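Community Help > Home and Shop Automation > Arms and Grippers

Wrist camera image goes pale on a light countertop; gripper tips hard to locate. Camera settings, lighting, or mounting?

Asked by Hui-mei Fu
Tags: wrist camera, exposure, gripper, kitchen, calibration

I am requesting advice on behalf of a household project. My brother-in-law and I are assembling a single arm intended to carry out simple tasks at a kitchen counter, such as moving a utensil from a cutting board to a holder. The arm hangs from a vertical column. The gripper is a two-finger linkage type supplied by Illberg, and a small camera is fixed at the wrist, looking down past the fingertips. The control software is our own and runs on a desktop computer in the next room.

Mechanically the project is in fair order. The arm returns to a taught position within 4 millimeters, measured with a dial gauge against the edge of the board, and that is sufficient for our purposes. The difficulty concerns vision. We locate the fingertips in the wrist image by matching a template, and then correct the approach by the difference between the tips and the target. Over the wooden board the match is reliable. Over the marble it fails often, and the software either reports no match or reports the tips in the wrong place.

The working area is as follows. Please note the light counter and the board laid at an angle, as both have been mentioned to me as possible causes.
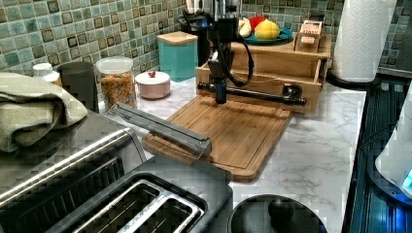
Arm over the cutting board, with the drawer organizer behind it.

I have already taken these steps:

Exposure was changed from automatic to a fixed value. The marble improved, but the board then became too dark for us to find the groove, which we use as a reference line.

The under-cabinet light was switched off and a Tunard desk lamp was used instead. The result varied with the position of the lamp, and I was not able to find a position that served for the whole counter.

The template was recorded again over the marble. It then matched poorly over the wood.

A typical wrist view is attached below. The fingertips are dark against a pale surface and a person has no trouble finding them, yet the match score in such views is frequently below our limit. There is also a dark metal rail in view, and I would like to know whether it should be masked out.
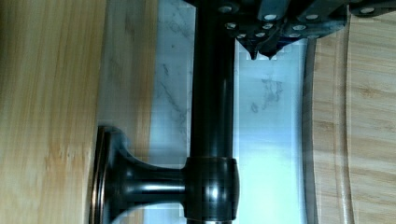
Wrist camera view: gripper tips over marble, metal rail to the left, board to the right.

My questions are these. Is it reasonable to expect one template to serve for both surfaces? Should the exposure be fixed or automatic? Would a different lamp be a better use of funds than a different camera? Our remaining budget for November is modest, and I would prefer not to purchase anything that is not required.

Comment from Pui-shan Tseng: Please state whether the camera moves with the fingers or stays still relative to them when they close. The answer depends on this.

Comment from Hui-mei Fu: The camera is fixed to the wrist. The fingers open and close in front of it. When the opening is held constant, the tips should remain in the same place in the image.

Answer 1 (accepted)
Solange Beaulieu

The reply to the comment above contains most of the solution. If the camera is fixed to the wrist and the opening of the fingers is known, the location of the tips in the image is also known, and there is no need to search for it. I recommend that you stop matching a template during the approach and use a stored table instead.

Procedure:

1. Hang a sheet of plain mid-gray card behind the fingers, so that the marble is out of view.
2. Close the fingers fully and record the pixel position of each tip by hand.
3. Open them by a small fixed step and record again. Continue to the full opening. We used 40 steps on a comparable linkage, and that was more than the task required.
4. Save the values against the commanded opening and interpolate between them.
5. Repeat the first and last steps after any work on the wrist. If either has shifted, the camera bracket has moved and the table must be made again.

You may keep the template match as a check to be run once at start-up, over the card. A failed check should stop the program.

With regard to exposure, the lower part of the marble in your second picture is washed out and the veining cannot be seen there. No matching method will recover detail that the camera did not record. Since the tips will no longer be searched for, you can set the exposure for the object to be picked up. Take two fixed values, one for the board and one for the marble, and switch between them according to the position of the arm. Automatic exposure should remain off -- it will respond to the proportion of marble in view, and that proportion changes throughout the approach.

With regard to the rail, mask it if you continue to search for anything dark in that part of the image. In your picture the upper end of the rail runs into the black shapes of the gripper and it is difficult to say where one stops and the other starts. A matcher that relies on outlines will have the same difficulty. The mask must follow the arm position, because a fixed rectangle will cover the wrong area as soon as the wrist moves.

I would not replace the camera. For the lamp, any lamp with a diffuser, placed well to one side and not moved afterward, will be adequate.

Answer 2
Chin-lung Pan

I agree with the table. I would add that the groove in the board is a poor choice of reference line. The board can be pushed by hand or by the arm, and every position taken from it will then be wrong. In our shared workshop we fastened a printed marker to the bench itself and measured everything from that. Ours was printed on matte paper with a matte film over it. A glossy film produced reflections and had to be discarded.

If the counter must stay clear, the marker can go on the tile wall, provided that the camera can see it from the home position. A wrist camera that looks down will need a separate pose for this. Ours takes a reading at the start of each session and once again after every 2,000 moves, although the second figure was chosen without much study.

Also, check that the taught positions were recorded with the same load on the wrist. We added a Nidley cable clip of no great weight and lost some accuracy at full reach.

Answer 3
Hiu-tung Liu

Paint the tips. I put orange nail polish on mine and search for the color. It was done in ten minutes and I have not had the problem again. I have the Chou gripper and not the Illberg one, but polish is polish. It chips and has to be redone.

Comment from Solange Beaulieu: This is workable, but the color must not occur elsewhere in view. There is orange-tan wood in the wrist picture, and fruit on the organizer. Blue or magenta would also need to be tested under the lamp that will be used.

Comment from Hiu-tung Liu: Fair point about the wood. Mine is on a gray bench.

Follow-up from Hui-mei Fu

I thank all who replied. The table was made as described in Answer 1, using 12 steps, and the approach over the marble now completes without a search. Two exposure values are in use. The start-up check over the gray card failed on its first run, and the cause was a loose screw on the camera bracket, now tightened. A marker has been placed on the counter near the wall in accordance with Answer 2. I have accepted Answer 1. The masking of the rail has not been attempted and I may open a separate question on that subject.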